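Stisirthorpe Activity Room: progress report to the Mogensen Fund
Covering the second half of the grant, up to the end of November
Prepared by Teresa Kołodziej, with notes from Omar Bataineh

Where we have got to

The side room is painted, the new tables are in and the sessions are running. I'm so pleased to be able to write that sentence! When we sent you our first report we had a bare room, a stack of quotes and a wall that shed plaster whenever the front door slammed. People now stop in the doorway and ask when they can come in.

Your grant was £3000. We set aside £1000 of it for the room itself (filler, paint, tables and the new socket by the door) and the rest is for running the sessions until the spring. We are within budget on both parts, and Danuta Dudek has the receipts in the blue folder if your office would like copies.

The room

The old magnolia has gone and we chose a muted teal-green, which was Krystyna Kozłowski's idea and one I argued against for a fortnight. She was right. It is restful without being gloomy, and the white tabletops look lovely against it. The plaster underneath was in worse shape than we'd hoped and drank up the first coat, so the colour has come out a bit patchy, lighter in some places and darker in others, and there are a few tiny white chips in it at table height. Omar has kept the end of the tin and will touch those in before the new year. We would sooner spend the money on sessions than on having the whole wall skimmed, and I hope you'll agree with us there.

The tables were the best buy of the project. They are broad enough for two people to work side by side with their things spread out, and the matt surface doesn't dazzle anyone, which matters a great deal to our members with poor sight. Grey marks show up on the white, but they are easy enough to wipe down at the end of a morning.

The sessions

We call them Everyday Hands. Each one lasts 90 minutes, including a tea break that tends to stretch, and is for people getting back their grip and reach after a stroke or an operation, or who find that small daily jobs have become hard work. Ha-rang Do plans the activities and has been a joy to work with. She likes to use ordinary things, the sort you would meet in your own kitchen or on a train, and she puts out very few at a time so that there is room to think.

A water bottle with a screw cap has become the favourite. You can reach for it, lift it, set it down where you meant to, turn it round until the label faces you and, on a good day, get the top off. A bright cap helps, being easy to pick out on a white table. Ha-rang also likes to stand one thing partly behind another, so that members have to plan a way round the first to get at the second. It sounds simple and it is surprisingly absorbing! I had a go myself with my left hand and was thoroughly beaten.
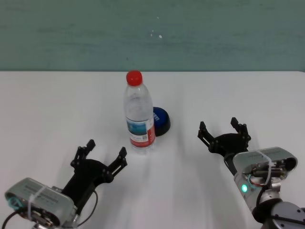
What members have told us

One gentleman said he had opened his own milk at home for the first time since the summer, and rang his daughter to tell her. Another member would like more things with lids, "the awkward ones, please, like marmalade". Several people have asked for a later start, as the Darkmont bus gets in just after we begin and they arrive flustered. We are moving to half past ten from the next block.

What has been slower

The storage is behind. We ordered the Tovska shelving in good time but it came with the wrong brackets, and the replacements are still on their way. Until they arrive the session boxes live under the stairs, and setting up takes longer than it should. The light in the room comes from behind the tables and throws shadows towards whoever is sitting down, so we would like to try a lamp on the near side. We can cover that from what is left in the room budget if you are content with the change.

Next steps

Fit the shelving and move the boxes in.
Touch up the wall.
Try out the lamp for a couple of sessions before buying any more.
Put together a second box of objects, with more lids and fastenings, from Ha-rang's list.
Start the next block with the later time.

Please do come and see it. Mornings are best, and Krystyna will want to show you the wall.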